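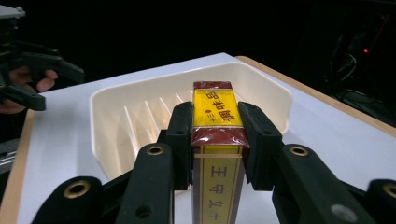

How long does thirteen spice powder keep once it's open?

Hi all, I moved into a rental over in Avon back in April and the last tenants left half a kitchen behind, including a lot of spices. I threw out most of it but I kept the thirteen spice (shi san xiang) because I've wanted to try cooking with it forever. The inner packet had been opened and folded over, and I can't find a date I can make sense of. It still smells pretty good to me, kind of like licorice and pepper. Is it safe? And how much do you use? I put a full tablespoon in a pound of ground pork for dumplings and my mouth went numb, my husband ate 2 and made himself toast.

Posted by drarkent_kitchen

A tablespoon, oh wow. For a pound of meat I use half a teaspoon, and I like my food strong! It's got cloves and star anise and usually Sichuan pepper in it, so that would be your numbness right there. Mixes vary though.

As for keeping, dry ground spices don't really go bad the way milk does, they just fade. Mine lives in a small jam jar with a tight lid, away from the stove (I used to keep everything on the shelf over the burners and it all tasted like dust by summer). Rub a pinch between your fingers. If the smell jumps out at you, use it. If it's clumped up or you see anything moving - toss it, and check your flour too.

Try it in a braise before you go back to dumplings. I do chicken thighs with soy sauce, ginger, a little sugar and a quarter teaspoon of the powder, 30 minutes with the lid on. Very hard to mess up.

Posted by Busberg Cook

just buy a new one, it's cheap. i wouldn't eat something a stranger left open

Posted by kazemi77

Agree with the half teaspoon. I'd add that it's not the same as five spice, so if you swap it into a five spice recipe start with less and taste. Also good on roast potatoes, around 7 minutes before they come out so it doesn't scorch.

Posted by potluckagain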